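Kallau Bin Clearing Data, Release 6

Overview

Kallau is a collection of recorded robot grasping episodes in which an industrial arm removes mixed household objects and toys from a metal bin. It was prepared by the Plikstead manipulation group to support the study of grasp selection when objects touch or cover one another. This release is dated 2020-09-28 and replaces all earlier releases.

Contents

The release holds 1675 episodes. Of these, 668 were recorded with the Madel grasp policy and the remainder under human remote operation. Each episode covers one attempt, from the moment the arm enters the bin area until the gripper has returned to its rest position. Episodes are stored in separate folders, each with a color video, a joint position log, a gripper state log and a short label file.

The label file states the operating mode, the outcome and the object class. Outcome is recorded as "held", "dropped" or "missed". An attempt counts as held only if the object remains in the gripper until the arm reaches the release point. Attempts stopped by the operator were removed before release.

Collection setup

All episodes were recorded with a KUKA arm and a finger gripper working over a gray metal bin, viewed by a fixed camera. Object sets include rigid items such as bowls and cups, soft items such as plush toys, and items of uneven shape such as hairbrushes and toy dinosaurs. Objects were returned to the bin by hand between sessions, and no attempt was made to arrange them.
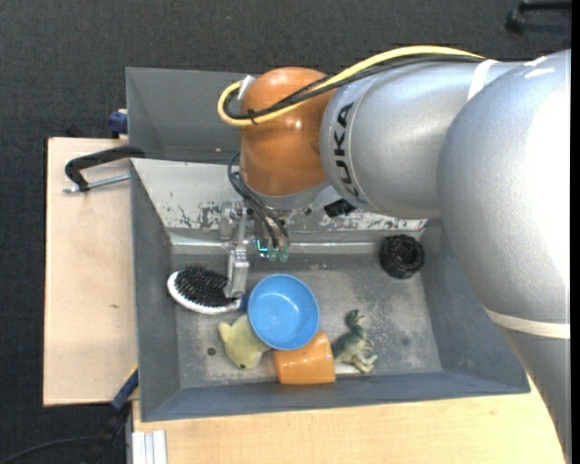 Nahuel Benítez asked whether a policy trained on these episodes would simply learn to prefer whichever object stands alone, and requested that isolated and overlapping targets be scored separately. The group accepted this request. The label file now carries a field named "contact", set to "yes" when the target touches another object at the start of the attempt. Results should be reported for both values of this field.

Recommended split

A test set of 36 sessions is listed in the file test_sessions.txt. Users should divide the data by session. Dividing by episode places nearly identical bin layouts in both training and test sets and leads to inflated scores.

Known limits

Gripper state is logged as open or closed only; no force readings are included. Joint logs from January lack the final rest position. Shiny objects are sometimes assigned the wrong class, and corrections are welcome.

Contact

Questions and corrections may be sent to Zulema Gaete or Yuto Takagi at Plikstead.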